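Los robots de Gorkell ya desmontan ordenadores viejos en Woltitz (y la plantilla cambia de turno)

4 de noviembre de 2024

Llevaba meses pidiendo que me dejaran entrar en el taller de Gorkell, en el polígono de Woltitz, y por fin me abrieron la puerta. Para quien no la conozca, es la empresa que recoge los ordenadores que jubilan las oficinas, los institutos y los ayuntamientos de media comarca, saca lo que todavía vale y manda el resto a reciclar. Hasta el verano todo eso se hacía a mano, destornillador en ristre, y desde julio hay dos puestos automatizados en la nave pequeña, la que da al aparcamiento.

Lo primero que me llamó la atención es el poco ruido. Yo me imaginaba una fábrica de coches en miniatura, con chispas y sirenas (demasiadas películas, lo sé), y la radio de la sala de al lado se oía perfectamente. Los brazos van despacio, bastante más despacio que una persona con oficio, y eso lo reconocen en la propia empresa sin ponerse colorados.

El trabajo que les han encargado es el de las piezas pequeñas: módulos de memoria, sobre todo, que se sacan, se comprueban y, si están bien, se vuelven a montar en equipos reacondicionados. En el taller hay 12 personas y casi todas pasaban buena parte de la jornada inclinadas sobre una torre abierta, con los dedos metidos entre cables y cantos de chapa. Me enseñaron una caja de tiritas que antes reponían cada dos por tres -- ahora, me dicen, dura bastante más.

La carga de trabajo tampoco es ninguna broma. Solo de un contrato, el de las oficinas de Killach, entraron 596 torres después del verano, y cuando pasé por allí quedaban 167 por abrir, apiladas en palés junto al muelle. La plantilla no ha crecido ni ha menguado. Lo que sí ha cambiado, y mucho, es el reparto de tareas, y ahí es donde las opiniones dejan de ser unánimes.

Con la torre tumbada y sin la tapa lateral, toca entenderse con la placa y sus módulos de memoria.
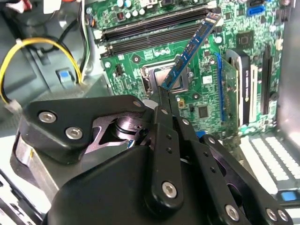
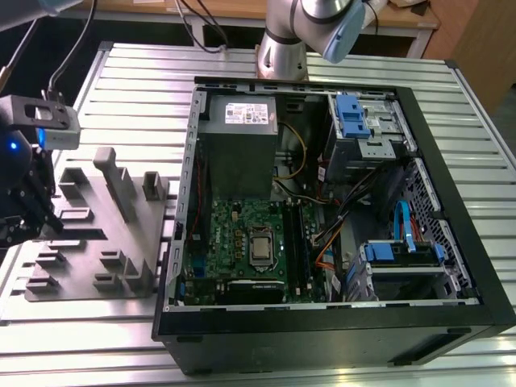

Qué cambia para la gente del taller

Antes cada cual cogía una torre y la acompañaba de principio a fin: abrirla, limpiarla, desmontarla, probar las piezas, rellenar la ficha. Ahora hay quien prepara los equipos para los puestos automáticos, quien vigila y quien se dedica a la comprobación final. La preparación lleva más rato del que yo pensaba, porque hay que quitar el polvo, dejar la caja bien colocada y apartar los cables que puedan estorbar. Un cable fuera de sitio y el ciclo se para, suena un pitido y alguien se levanta a poner orden.

Los que están contentos hablan de la espalda y de la vista. Un técnico veterano me contó que llegaba a casa con el cuello hecho un ocho y que desde que rota entre puestos duerme mejor. También le gusta que le hayan dado formación: el proveedor del sistema, Bukhari, mandó a su gente durante los primeros días, y ahora son los propios técnicos quienes ajustan los programas cuando entra un modelo de torre que no habían visto. Eso ha despertado vocaciones, ojo, que vi una libreta llena de croquis de placas hechos a boli que era una maravilla.

Los menos convencidos echan de menos el oficio. Una compañera me decía que vigilar cansa de otra manera, que con las manos ocupadas el turno se le pasaba volando y que ahora mira el reloj. A otro le preocupa que los recién llegados aprendan a quitar un aviso de la pantalla antes que a reconocer al tacto un módulo mal encajado. Me parece una preocupación muy razonable, y creo que en la empresa también, porque han decidido que quien entre nuevo pase sus primeras semanas desmontando a mano.

Queda además el asunto del dinero, claro. Los ajustes de programa son una responsabilidad que antes no existía y la plantilla quiere que aparezca en la nómina. Gorkell dice que lo está estudiando y que habrá respuesta antes de que acabe el año. De despidos no se habla, al menos de momento, y la dirección me repitió que los puestos se pusieron para dar salida a los palés del muelle.

Lo próximo

El plan es que los mismos puestos aprendan a retirar tarjetas de expansión, que tienen su miga: cada fabricante las sujeta a su manera, y las pestañas de plástico de hace quince años se parten con mirarlas. Las pruebas empezarán con las torres que quedan de Killach. Mientras tanto, los portátiles se siguen abriendo a mano, en la nave grande, y por lo que me contaron va para largo.

He quedado en volver cuando arranquen esas pruebas, y ya os contaré qué tal les va con las pestañas. Si alguien tiene una torre vieja cogiendo polvo en casa, en Gorkell la aceptan también a particulares, en horario de mañana y por la puerta del muelle -- eso sí, sacad antes vuestros discos o borradlos bien.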